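Threads > Workshop notes > Robots

Search posts Search

Print this page | E-mail this thread

Joter bench notes: house rules for bin picking, a thread
August 6, 2018

1/ We finally wrote our rules down! Two pages, pinned by the door at Doltlow, and I'm far too pleased with them. Posting the best bits for anyone else with an arm, a bin and a pile of blocks. 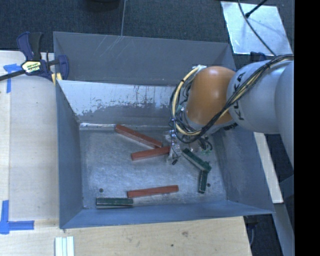 2/ Clamp the bin. Always. A bar clamp on the corner does us nicely. If the bin can creep, your results from before lunch and after lunch are from two different set-ups and you can't compare them.

3/ Then tape the corners on the table as well! Blue painter's tape, L shapes. The clamp holds the bin still, the tape tells you where to put it back when someone has had it off for cleaning. Check bin against tape at the start of every run and write "checked" in the log.

4/ Drop the blocks in, leave them how they land. No nudging the awkward one away from the wall (I have been guilty of this, more than once). If you must reset, reset the lot.

5/ Cables. Move the arm slowly through its full reach and watch the loops the whole way, above all near the gripper. Anything that pulls tight or dangles into the bin gets sorted before you go up to working speed.

6/ Speed for a new program is 20 per cent until it has done 29 clean picks in a row. Why 29? The log sheet has 29 lines. Magyar use a rounder number and I'm sure theirs is more sensible.

7/ Hands out of the bin unless the arm is stopped and you are the one holding the pendant. Yes, even for one block. This is the only rule in capitals on our sheet.

8/ Log the misses! A dropped block is a result. We went back through 770 picks from January and the notes on the failures were by miles the most useful thing in there.

9/ Driro asked if they can borrow the sheet, so there'll be a tidier version soon. What's on yours that isn't on ours? Would love to see it, scruffy photos welcome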